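Cable management

Cable management is the business of routing, bundling and holding down wires so they don't snag, kink or drive you up the wall. I've been writing up entries like this one for the Plellero household wiki for ages, and I'll admit it's my favourite topic (my partner has stopped asking why there's a tub of Velcro in the pantry).

The basics

You've got three main ways to go: ties, sleeves and trays. Nylon ties are cheap and you can get a bag of 280 at the hardware store, but once they're zipped up they stay zipped up. Hook-and-loop straps cost more and can be undone, so I use those behind the telly and anywhere else I'm forever swapping things over.

Service loops

A service loop is a bit of extra cable left in a curve, so that whatever it's plugged into can shift or be pulled out without yanking on the connector. My mate Miłosz Kaczmarczyk wires caravans and leaves a hand's width at every fitting. I used to trim mine dead short to look neat, and then I'd swear at myself every December when the Christmas lights came out!
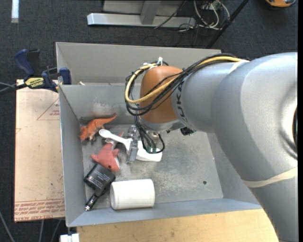 Bend radius

Every cable has a tightest curve it'll put up with. The maker usually prints it as a multiple of the outside diameter, and mine range from 5 for the skinny stuff up to 13 for one stubborn old lead in the shed. Go gently with fibre, it really doesn't like a corner.

Labelling

Label both ends. I use masking tape and a laundry marker, colour-coded by room, and I've only had to redo it twice.

See also: Extension leads; Power boards; Shed wiring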